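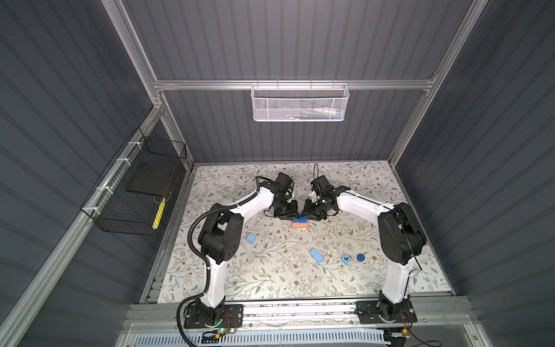
Jasgate swears in its biggest class of reserve deputies yet

Nov 21, 2021
By the Jasgate desk

I've sat through a lot of swearing-in ceremonies, and most of them are over before the coffee cools. Last night's ran long and I didn't mind a bit! Jasgate added 16 reserve deputies to its rolls, the largest group since the program started, and the line of families waiting to get into the Conach Street hall went clear out to the parking lot.

If you haven't followed this one, reserves are part-timers. They work festivals, river rescues and the overnight shifts when the regular staff is stretched thin (and it has been, all year). Each of them finished 176 hours of training that began back in June, nights and weekends, on top of whatever they do for a living. I talked to a school bus driver, a roofer and a retired Army medic before the doors even opened. 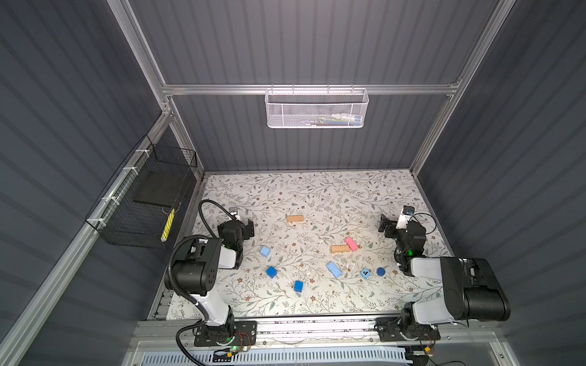 The oath itself took maybe a minute. Then came the badges, pinned on one at a time, mostly by spouses and parents, and one by a very serious little girl who needed two tries with the clasp. Four of the new deputies speak a second language, something the department has been asking for ever since the Brolier end of the county started growing.

Pay is the part I wanted to hear more about. Reserves get a small stipend for each shift, and the county board put off a vote on raising it. The sheriff's office told me the question should come back with the spring budget. I'll be there with my notebook.

The new deputies start riding along with full-time partners next week, and they stay paired up for 26 shifts before they can work on their own. Applications for the next class are open now at the front desk, and you have to be 21 with a clean driving record.

Search this site
Enter keywords
Go

Recent items
Brolier substation gets new front doors
County board puts off vote on reserve pay
Ait Ali Bridge closed overnight for repairs
Conach Street parking rules change for winter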